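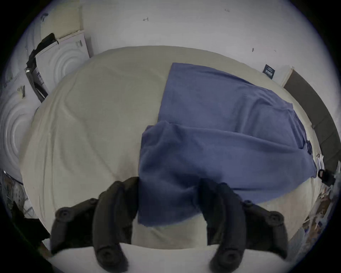

**Figure 3.** Blue cloth on a bed with a cream sheet. A fold runs through the middle of the cloth, and the right part hangs over the far side of the bed.

### 4.2 What counts as a folded item?

The Umholm survey, which most later work on bedroom tidying leans on, sorts every loose textile in a room into one of two groups: folded or not folded. Lockwood and Calloway kept the two groups when they designed the Nullham study, and so did we when we began. We no longer think the split can carry the weight that has been put on it.

Take the cloth in Figure 3. It has a fold, and a doubled layer overlaps the lower part. By the Umholm rule, which asks only whether "at least one fold has been made across the body of the item," it is folded and should score the same as a towel squared up on a shelf. By the Nullham rule, which adds that the item must "rest fully on its supporting surface," it fails, for the plain reason that part of it hangs down the side. Both rules were presented as measures of the same thing. We do not see how they can be.

Our three coders (Pasichnyk, Park, and Wilczyńska) worked through 300 bedroom images from 12 households, first under one rule and then under the other. They agreed well on items at the two ends of the scale. A heap is a heap, and a stack of pillowcases with the corners lined up gives no trouble. The arguments came over the middle, where a cloth has been doubled once, or lies at an angle across the bed, or has one square edge and one loose one. Park's notes from the first pass use the word "sort of" so often that we thought about making it a category. We decided against it, mainly out of cowardice, and the result is that a good deal of judgment is hidden inside a yes or a no.

It may be objected that coders can be trained. Lockwood and Calloway say as much, and report that their disagreements dropped after a second round of instruction. We have no reason to doubt the report. We do doubt what it shows. Coders who have been told how to settle hard cases will settle them the same way, and this would be true of any instruction, including a silly one. If we had told ours to call every blue item folded, they would have agreed with each other very nicely.

#### Folding as a stage

A second problem is that a still image gives no direction of travel. A cloth with one fold in it may be on its way to being put away. It may also be on its way to being used, or it may have been dropped that way and left. The surveys treat the first reading as the normal one. "Partly folded" in the Umholm tables is listed under tasks in progress, and the time costs worked out from those tables depend on it. We found no argument for this choice in the original report, only the label.

We asked the households. People were not always sure themselves. One participant, shown a picture of her own bed, said the blanket was "done," and later in the same interview said she would "get to it." Another folded his towels in half and regarded the job as finished, while his partner, who folded in thirds, regarded it as not begun. Under either published rule these two are a single household with a single score.

#### The surface underneath

Less has been written about what the cloth is lying on. The Jiketti checklist rates bedding and loose items separately and then adds the two ratings together. That seems sensible until one tries it. In Figure 3 the sheet covers most of the bed and has soft wrinkles, mostly toward the left. Is that a made bed? Wilczyńska said yes, since the sheet is on and spread out. Pasichnyk said no, and pointed to the creases. The checklist offers "smooth" and "disordered," and neither is a fair word for a sheet with some shallow ridges in it.

Adding the ratings together makes matters worse. A wrinkled sheet with a neat cloth on top comes out equal to a smooth sheet with a rumpled cloth. Whether the people living in such rooms would call them equally tidy is a question that could have been asked. As far as we can tell from the published material, it was not.

Items at the edge of the room's main task are handled more oddly still. A dark piece of fabric hangs over the top of the patterned white panel beside the bed. It could be a bag or a piece of clothing, and our coders could not settle which. Under the checklist the answer matters a great deal: a bag that hangs is "stored," whereas clothing that hangs anywhere except in a closet is "displaced." We entered it as unknown. The checklist has no box for unknown, so we drew one.

#### What we did instead

For the rest of the analysis we dropped the two-group split and recorded three separate points for each textile: whether any fold could be seen, whether the item stayed within its surface, and whether its outer edges lined up. We do not add these together. The cloth in Figure 3 is a yes on the first and a no on the second, and on the third our coders left it open.

We make no large claims for the scheme. It is slower, it produces tables that are hard to read, and it gives no single number that can be compared with earlier studies. Hollmann, who read a draft, called the last of these a serious loss. We are less troubled by it. The single numbers were comparable mostly in the sense that they were all numbers, and the gap between the Umholm and Nullham results, which has been put down to region, family size, and the time of year, should first be checked against the difference in the rules. Section 4.3 makes a start on that with the 340 items for which both codes are available.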